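关于将开放式厨房恢复为封闭式厨房的若干说明

2024年2月

分类:住宅改造 / 厨房

本博客上一篇文章讨论了入户门槛石的更换,文末提及寓所厨房的隔断工程已经结束,随后收到数位读者来信,询问恢复封闭式厨房的理由、程序及费用构成。现就有关情况作一次集中说明。文中所述均以笔者本人寓所为限,各地建筑条件、物业规定及燃气管理办法不尽相同,读者如有类似计划,应以当地主管单位及专业人员的意见为准。

一、原有状况

寓所位于Ríos小区北侧一栋,厨房与餐厅原为相邻的两个房间。前任业主在装修时拆除了两者之间的非承重隔墙,以一座岛台作为分界,餐厅与客厅之间亦无遮挡,因此厨房、餐厅、客厅事实上连为一体。笔者购入该房屋时,对这一布局并无异议,并且认为其采光优于同户型的其他住宅。

入住以后的使用情况与预期有相当差距。本户日常饮食以炒、煎、蒸为主,每日至少开火两次,油烟量较大。原有吸油烟机为岛式机型,悬挂于岛台上方,四面无遮挡,横向气流稍强即出现逸烟。冬季关窗时问题尤为明显,客厅织物上的气味往往至次日清晨仍未散尽。吊灯灯罩每隔数周即须擦拭一次,书柜顶层亦有油性积尘。

声音是另一方面的问题。吸油烟机以最高档运转时,客厅内交谈须提高音量,通话则须移步卧室。家中有一位长辈习惯午后在客厅休息,厨房内洗涤、切配的声音对其影响较大。上述情况并非设备故障所致,曾先后请两家维修单位检查,风机、止逆阀及烟道接口均属正常。

需要说明的是,笔者无意据此否定开放式厨房。烹饪方式较为清淡、开火次数较少或家庭成员作息一致的住户,采用开放式布局自有其便利。本文仅说明在本户条件下作出改动的依据。

二、前期核查

改动意向确定后,首先进行的是资料核查。笔者向物业服务单位申请查阅了该户的原始竣工图,确认被拆除的隔墙为轻质填充墙,不承担结构荷载,其位置与现有岛台并不重合,较岛台更靠近餐厅一侧。若按原位恢复,岛台将完全位于厨房之内,通道宽度不足,冰箱门亦无法完全开启。

其次是燃气管线。前任业主为配合岛台灶具,将燃气支管由墙面改至地面暗敷,穿过厨房地砖下方的找平层。这一做法在入户安全检查中曾被记录,检查人员当时提出应择期整改。此次工程既然涉及灶具移位,即将该段管线的废除与重新敷设一并列入,由燃气公司指定的施工单位承担,装修公司不得代为操作。

再次是排烟。岛式机型的烟管自岛台上方沿吊顶横向延伸,转弯两处后方接入公共烟道,管路偏长。若灶具移回靠近烟道的墙面,烟管长度可明显缩短,转弯亦可减少一处。这一点后来成为决定方案的主要因素。

最后是地面标高。厨房与餐厅的地砖系同批铺贴,连续无缝。隔断若直接立于地砖之上,固定点须避开地下管线。为此请施工人员用探测仪作了全面标注,并将结果绘制成图,存入房屋档案。建议读者在任何地面打孔作业之前完成此项工作,并保留图纸,以备日后维修。

三、方案比较

方案设计委托Esmaeil Nikzad先生完成。Nikzad先生长期从事小户型厨房的室内设计,笔者此前在朋友家中见过其作品,对其图纸的细致程度印象较深。双方共讨论三种方案。

第一种方案是按原位砌筑实墙,恢复竣工图所示的布局。其优点在于隔声与隔味效果最为可靠,墙面两侧均可安装吊柜。缺点是餐厅将失去来自厨房北窗的采光,白天亦须开灯,且湿作业工期较长,室内粉尘较多。

第二种方案是保留岛台,在岛台外侧加设通高玻璃折叠门,平日开启,烹饪时关闭。该方案对原有格局改动最小,但折叠门收拢后须占用一段墙面,底部轨道易积存碎屑,清洁不便。更重要的是灶具仍在岛台之上,排烟管路过长的问题未能解决。

第三种方案是拆除岛台,灶具移回东侧墙面,在餐厅与厨房之间设置半高实墙,上部为固定玻璃,出入口采用上吊式推拉门。半墙部分朝向厨房一侧可以布置地柜,朝向餐厅一侧可以设置浅柜。该方案工程量居中,采光损失较小,燃气及排烟问题可一并处理。

经比较,采用第三种方案。家人对拆除岛台曾有不同意见,主要顾虑是丧失一处较大的操作台面。Nikzad先生随后在图中将地柜改为连续的U形布局,转角处采用斜接,操作台面的总长并未因此减少。此后各方意见一致,方案即告确定。

四、尺寸问题

本次设计中争议最多的是半墙餐厅一侧的浅柜。扣除墙体厚度与餐椅后退所需的空间,可供浅柜使用的进深为327毫米。该数值略大于一般吊柜,又明显小于一般地柜,市面成品柜体无法直接使用,只能定制。

起初有供应商建议将柜体做成吊柜的标准进深,余量以封板填补。笔者未予采纳。餐厅所需收纳的物品以盘、碗及小型电器为主,进深每减少一分,能够横放的餐盘规格即随之受限。家中最大的椭圆盘平放时,恰好需要用尽柜内净深,若再压缩,只能竖立存放,取用多有不便。

另一项尺寸是推拉门与地面的间隙。上吊式推拉门的优点是地面无轨,但门扇底部必须留缝,缝隙过大则气味外溢,过小则门扇受潮变形后容易擦地。图纸最终标注为16毫米,并在门扇底部加装隐藏式毛条。使用至今,门扇运行平稳,毛条未见脱落。

踢脚高度亦作了调整。Nikzad先生原图采用较低的踢脚,外观较为轻盈。笔者考虑到厨房地面经常以湿拖清洁,且日后拟使用扫地设备,请其将踢脚内退并适当抬高。柜脚采用可调节式,前沿以卡扣固定踢脚板,遇有漏水时可徒手拆下检查。此类细节在签订合同时容易被忽略,建议逐项写入图纸备注。

台面伸出柜门的尺度、水槽与转角的距离、灶具与侧墙的距离,均在图纸上单独标注,并由业主、设计人员、柜体厂家三方签字确认。签字之后的任何变更,须以书面形式提出。这一程序看似繁琐,在后续施工中却避免了数次争执。

五、供应商的选择

柜体由Gutitz承制。选择该厂的主要理由是其接受非标准进深,且不因此另行计收开模性质的费用。洽谈期间,笔者前往其展厅查看样柜三次,着重检查板材封边、背板固定方式以及抽屉满载时的下沉情况。展厅样柜的做工一般优于实际交付产品,因此笔者要求另行查看一套即将出厂的普通订单,厂方予以配合。该套柜体的封边略有胶痕,其余与样柜相当。

铰链、滑轨及推拉门吊轨采用Omireck的产品。吊轨承载门扇全部重量,一旦变形,更换时须拆除上部封板,故在此项支出上未作节省。铰链选用带阻尼的型号,上翻门则选用可在任意角度停留的支撑。家中长辈身高有限,上翻门开启过高时难以触及,可以随意停留的支撑较为适用。

瓷砖、玻璃及辅料在Laltivby建材市场采购。该市场同类商户较为集中,便于比较,但各商户对损耗的计算口径并不一致。有的商户将切割损耗计入报价,有的则在结算时另行增加。笔者的做法是请施工负责人先行给出净用量与预留量,以此作为统一口径分别询价。剩余整砖可否退回、退回期限以及是否收取搬运费用,应在付款前问明,并写入收据。

防火板与人造石的样品,建议带回家中,在厨房自然光与灯光下分别观察。笔者最初看中的一款暖灰色门板,在展厅灯光下与墙砖颇为协调,带回家后在北窗光线下明显偏绿,遂改用另一色号。样品宜选取较大尺寸,过小的色卡难以反映整面柜门的效果。

六、合同条款

合同中下列事项曾经过反复修改,现择要记录,供读者参考。

关于付款节点。厂方标准合同要求下单时支付大部分货款,余款于送货前结清。经协商,改为按下单、送货、安装完毕、验收合格四个节点分期支付,最后一笔于验收合格后支付。厂方最初不愿接受,后以缩短末期账期为条件达成一致。

关于工期。合同约定自复尺确认之日起30日内送货。此处的关键在于起算日的定义。若以下单日起算,业主方面因墙面未完工而延误复尺的责任不易划分;若仅写明“确认后”而未说明由何人以何种方式确认,则厂方可能主张确认尚未完成。最终条款写明以三方签字的复尺单所载日期为准。

关于延期。逾期送货的违约金按日计算,每日200元。该数额本身并不足以弥补延期造成的不便,其作用主要在于促使厂方合理安排排产。实际送货较约定日期提前,此条款未曾启用。

关于保修。柜体、五金、台面三者的保修期限各不相同,且分属不同责任方。合同后附有一页对照表,列明各部件的保修责任方、联系方式及保修期限。安装过程中造成的损坏,由柜体厂家统一负责,不得以部件非本厂生产为由推诿。

关于图纸的归属。设计费用已由业主单独支付,故约定全部图纸及电子文件归业主所有,设计人员保留署名权。此条于日后增改柜体时甚为必要。

七、施工过程

工程于去年11月开工。第一阶段为拆除,包括岛台、原有吊顶及部分地砖。岛台内部的水管与电线均先行切断并封堵,电路在配电箱处挂牌警示。拆除产生的垃圾按物业规定装袋,于指定时段使用货梯运出。施工前已向上下及相邻住户张贴告知,列明产生较大噪声的时段与联系电话。

第二阶段为管线。燃气施工单位到场后,首先对原暗敷管段进行隔离与吹扫,再沿墙面重新敷设明管,完成后作气密性试验,并出具书面记录。装修公司在此期间停止一切动火作业。给水管改由顶面走管,在水槽上方引下,日后如有渗漏易于察觉。电路方面,烤箱、洗碗机与冰箱各自单独设置回路,插座位置依柜体图纸定位,避开抽屉滑轨与管道。

第三阶段为砌筑与饰面。半墙采用轻质砌块,底部设混凝土导墙,以阻隔潮气。墙顶预埋金属件,用以固定上部玻璃框。玻璃为夹胶钢化,框体为窄边铝合金,厨房一侧打胶严密,便于擦拭。墙砖沿用浅色哑光砖,填缝剂选用与砖面相近的颜色。地面修补处的砖与原砖并非同批,色差难以避免,故将修补范围安排于柜体下方与门洞过渡处,门洞处另铺一条深色石材作为分隔。

第四阶段为柜体与台面安装。安装人员首先以水平仪测定全部地柜的基准,再逐一调节柜脚。本户东墙略有倾斜,柜体与墙面之间上下缝隙不等,现场以收口条修整。台面接缝设于水槽与灶具之间较少受力的位置,打磨后触摸平顺,在侧光下仍可辨认一道浅痕。厂方说明此属人造石接缝的正常状态,笔者经与样品比对,予以接受。

第五阶段为设备安装与调试。吸油烟机改为侧吸机型,烟管缩短后,同等档位下的噪声有所下降。洗碗机排水管设置了高位弯,以防污水回流。推拉门最后安装,吊轨调平耗时半日,原因在于顶面基层有一处固定不实,补打固定件后恢复正常。

施工期间,厨房无法使用,家中在次卧设置了临时餐区,以电磁炉与小型蒸锅维持日常饮食。此项安排宜在开工前筹划妥当。用水只能取自卫生间,洗涤碗碟颇为不便,故在该时期内尽量简化餐食。常用的碗筷与调料单独装箱并作标记,其余物品封存,待完工后统一归位。

八、验收

验收分三次进行,分别对应隐蔽工程、柜体安装与整体完工。隐蔽工程验收以照片及管线图为主要依据,每一面墙均在封闭之前拍照,并以卷尺标示管线与墙角的相对位置。照片按墙面编号归档,与前述探测图一并保存。

柜体安装验收逐一开启全部柜门与抽屉,检查缝隙是否均匀,关闭时有无异响。抽屉装入实物之后再次测试,部分抽屉空载时运行良好,满载后前端略有下垂,经调节滑轨前部螺丝后改善。背板与管道开孔处均要求以封边或密封胶处理,裸露的板材切口易吸收潮气,日久膨胀。水槽柜内开孔最多,检查时应使用手电,逐孔察看。

整体验收时进行了闭水与排水试验。水槽注满后同时打开排水口,检查下方各接口有无渗漏,随后以干纸巾擦拭接口,观察纸巾是否浸湿。灶具点火、熄火保护及燃气报警装置均由相关单位到场测试。全部问题汇总为一份清单,注明责任方与整改期限,整改完成一项,由双方签字销项一项。
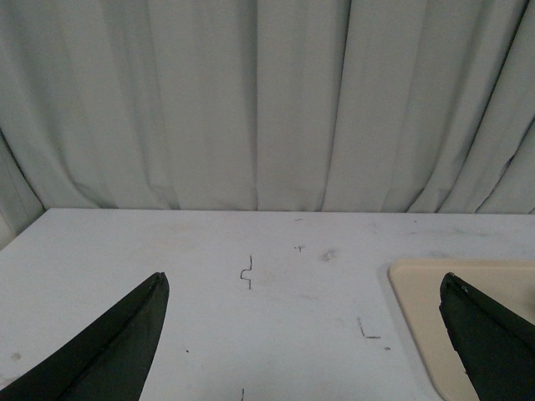 清单中历时最久的一项是上部固定玻璃的一处胶缝。该处胶面收口不匀,清洁时布料易被勾住。负责人两次派人修补,第一次因基面清理不彻底而效果欠佳,第二次将旧胶全部铲除后重新施打,方告解决。打胶作业看似简单,对基面清洁与环境温度均有要求,冬季施工宜安排在日间气温较高的时段。

九、使用情况

自完工至今,厨房使用情况总体符合预期。烹饪时关闭推拉门,客厅内已基本闻不到油烟气味。爆炒辣椒一类气味较强的菜肴,开门端菜时仍有少量外溢,持续时间较短。客厅通话不再受影响,长辈午休亦可不受打扰。

采光方面,餐厅白天较改造之前稍暗,晴天用餐无须开灯,阴天则须开启餐桌上方的吊灯。半墙上部玻璃面向厨房的一面须经常擦拭,以每周一次为宜,间隔过长则油膜不易清除。笔者采用温水加少量中性洗涤剂,先湿擦后干擦,未使用碱性较强的去污产品,以免损伤边框涂层。

浅柜的使用频率高于原先设想。盘碗、茶具与电热水壶均集中存放于此,用餐时无须进入厨房取用。柜内层板采用可调节式,最初按图纸设定的层距放置汤碗时偏紧,现已下移一格。柜门把手采用内凹式,避免餐椅后退时碰撞。

U形台面的转角处使用尚不理想。转角柜内部空间较深,虽然安装了联动拉篮,取用里侧物品仍须先移出外侧物品。目前该处用于存放使用次数较少的蒸锅与烤盘。若有机会重新设计,笔者倾向于将该转角封闭,把空间让给相邻的抽屉柜。Nikzad先生当初曾提出类似建议,笔者当时以收纳容积为由未予采纳,此处应予说明。

夏季的使用效果尚待观察。封闭之后,厨房内空气流通减弱,推拉门关闭时客厅空调的冷气亦无法进入。吊顶内已预留凉风设备的电源与检修口,是否加装,拟视七月前后的实际温度再行决定。

十、关于费用与来信中的其他问题

多位读者询问总费用。鉴于各户管线条件与所用材料差异较大,单一总价缺乏参考意义,笔者仅就费用构成作概括说明。支出最大的一项为柜体与台面,其次为管线改造与燃气工程,再次为玻璃隔断及推拉门。设计费所占比例不高,在笔者看来属于必要支出。超出预算的部分主要来自拆除后发现的地面空鼓,修补范围较原计划有所扩大。编制预算时应为此类隐蔽问题预留一定余地。

有读者询问可否保留岛台而仅更换吸力更强的设备。笔者曾就此征询Nikzad先生的意见,其认为在岛式布局下,风量增加对横向气流的改善有限,且公共烟道的阻力在用餐高峰时段会显著上升,单纯追求标称风量未必有效。各户情况不同,建议先请专业人员实测烟道条件。

有读者询问半墙可否改用玻璃一通到底。在技术上可行,但厨房一侧即无法布置靠墙地柜,下部玻璃亦易被水渍与碰撞所影响。如厨房面积充裕,可以考虑。

另有读者来信指出,部分地区对燃气厨房设置隔断有明确规定,开放式布局或须满足特定条件。此项意见十分重要。读者在着手任何改动之前,应向当地燃气经营单位及物业服务单位书面咨询,并保留答复。本户所在小区的办理材料包括申请表、施工图、施工单位资质复印件及装修押金收据,燃气部分另行申报。申报所需时间应计入总工期。

管线图与保修对照表的空白格式,笔者已整理为可打印的文件,需要者可通过本博客留言页索取,来信请注明用途。下一篇文章拟记录浅柜层板的承重测试,以及卫生间排风改造的前期核查情况。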